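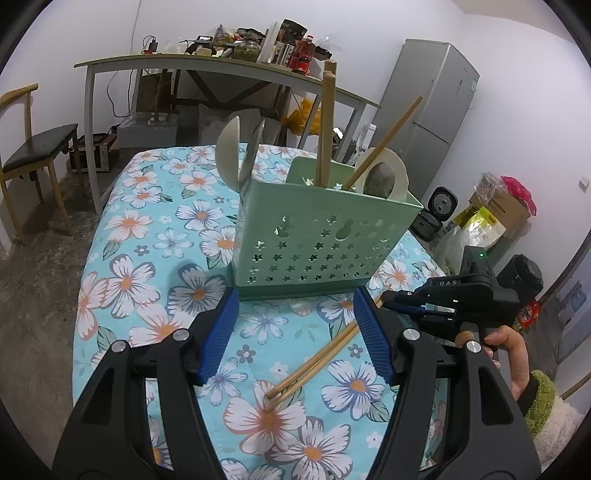 What did we decide to do about the left gripper dropping out in the middle of a task? It comes off the roster until the trigger cable is replaced, and every recording it made after the February firmware gets checked again before anyone trains on it.

Okay, minutes for 3 Nov 2025, typed up by me (Benedita Salgado) because I lost the draw again. Hüsnü Duman was on the call from the Vachon office, and the Leston crew joined late but caught most of it.

1. The fault

Hüsnü went first. On the chopstick task, the left gripper's finger position freezes in the log while the fingers themselves keep moving. So the video shows the fingers closing and the numbers say they're wide open! He found it in 61 recordings out of 1,195, nearly all of them from the Dalimau kit. I asked if it could be the sync software and he says no, he swapped the two units over and the fault followed the hardware.

He opened one up on the call, which was brave of him. The cable runs past a sharp inside corner and the jacket is worn through on that side. I'd been blaming the battery for weeks, so apologies to Zondex, who sold us the batteries and got a fairly grumpy email from me.

2. Chopsticks and why we care

Thin objects are where this hurts most. With a mug you can lose half a second of finger data and still work out what the hand was doing, but a chopstick is so narrow that the closing happens in a tiny bit of travel, and that's exactly the bit that goes missing.

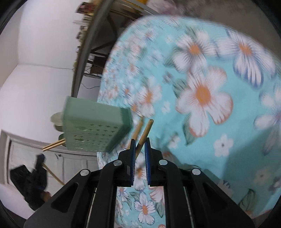

Leston asked if we could just fill the gaps in from the video. Hüsnü said maybe for slow moves, but once the picture smears during a quick turn he wouldn't trust it, and I'm with him. We went back and forth on this for 20 minutes (sorry, everyone) and settled on throwing the bad stretches out.

3. Safety

The second thing about a worn cable is that it's a worn cable. Nobody has had a shock or a burn, but from now on if a handle feels warm you put it down, pull the power and tell me. Please don't finish the take first!

4. Who's doing what

Hüsnü: order 16 new cables, and ask Dalimau for the rounded bracket.
Me: send the list of bad recordings to Leston, write the nicer email to Zondex.
Leston: re-record the chopstick set once the new cables are in.

Still open: whether Vachon pays for the cables or we do. Hüsnü is asking.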